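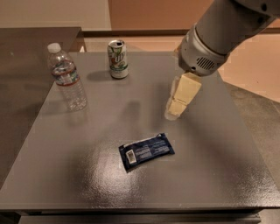 4. Replacing the battery and the solid-state drive

This section applies to the Flerndale 15 and Flerndale 17 notebooks. The two models use the same drive but different batteries. Check the part number on the old battery against the new one before opening the case.

4.1 Before you start

You will need a small cross-head screwdriver, a plastic opening tool and a clean, flat surface larger than the notebook. A magnetic tray is useful, as the base screws are of two lengths.

1. Back up any files you wish to keep. Replacing the drive removes all data, including the recovery partition.
2. Let the battery run down to a quarter of its charge or less.
3. Shut the notebook down fully. Do not use Sleep.
4. Unplug the charger, the network cable and any USB devices.
5. Hold the power button for 15 seconds, then release it.

Caution: Do not open the case if the battery is swollen or the touchpad has lifted. Stop using the notebook and contact a Roker service point.

4.2 Removing the base cover

1. Close the lid and turn the notebook over, with the hinge facing away from you.
2. Remove the screws along the hinge edge. These are the long ones.
3. Remove the remaining screws along the sides and front. On the Flerndale 17 there is one further screw under the rear rubber foot.
4. Insert the opening tool at the front corner and slide it along the front edge until the clips release.
5. Lift the front of the cover and pull it towards you.

Note: The clips nearest the hinge are stiff on a new machine. If the cover will not move, check again for a missed screw before applying more force.

4.3 Replacing the battery

1. Pull the battery connector straight back from its socket by the plastic collar. Do not pull on the wires.
2. Remove the screws that hold the battery frame.
3. Lift the old battery out by the tab. Do not lever it out with a metal tool.
4. Lower the new battery into place and refit the screws.
5. If you are also replacing the drive, leave the connector unplugged and go to 4.4. Otherwise, push it home and go to 4.5.

Caution: A battery that has been bent, pierced or dropped must not be fitted, even if it shows no damage. Take old batteries to a recycling point.

4.4 Replacing the drive

1. Check that the battery connector is unplugged.
2. Remove the single screw at the end of the drive. The free end will rise slightly.
3. Slide the drive out of its slot.
4. Move the thermal pad to the new drive. If it tears, use a new pad of the same thickness.
5. Slide the new drive in at a shallow angle, press it flat and refit the screw.
6. Reconnect the battery.

Note: Single-sided drives only. A double-sided drive will press against the board and may stop the cover from closing.

4.5 Closing up and first start

1. Hook the rear edge of the cover in place, then press along the sides and front until all the clips engage.
2. Refit the screws – long ones along the hinge edge only. A long screw at the front can damage the palm rest.
3. Connect the charger and press the power button. The screen may stay dark for up to a minute on the first start.
4. Press F2 to open the set-up screen and confirm that the battery and drive are both listed.
5. Set the date and time, save and exit.
6. Charge the battery to full without interruption before using the notebook away from the mains.

If the drive is not listed, shut down, disconnect the battery and repeat 4.4 from step 5. If the battery is listed as "Unknown", update the firmware as described in section 6.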